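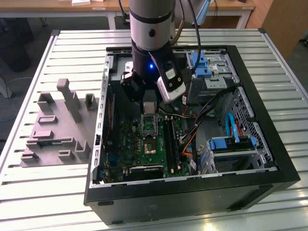
How to change the processor in an old desktop tower

Written by Mandla Mtshali, last changed 27 September 2022

In August I changed the processor in my seventh office tower for the Garkivero workshop, and I decided to write down my order of work.

Before you start

Switch off the computer, pull out the mains cable and hold the power button for 7 seconds. Lay the tower on its side, so that the motherboard is flat, and take off the cover. Touch bare metal of the case before you touch any part.

Look at the power supply
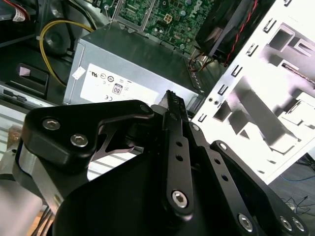

Read the label and write down the wattage, as a new processor can need more than the old one. Do not open the metal housing. Move the loose cables away from the socket, but do not pull them hard.

The exchange

1. Remove the cooler and clean off the old paste.
2. Press the lever down a little, move it to the side and let it come up. Then lift the load plate.
3. Take the old processor by its edges, straight up.
4. Compare the small marks on the new processor with those on the socket. Lower it without any force.
5. Close the plate and lever, put on fresh paste and fit the cooler.

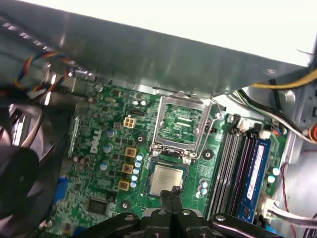

Dell motherboard with the load plate raised and the processor just below the socket.

Never touch the contacts in the socket. If one is bent, stop and ask somebody with a magnifier. At the first start, open the setup menu and check that the new processor is shown by its correct name.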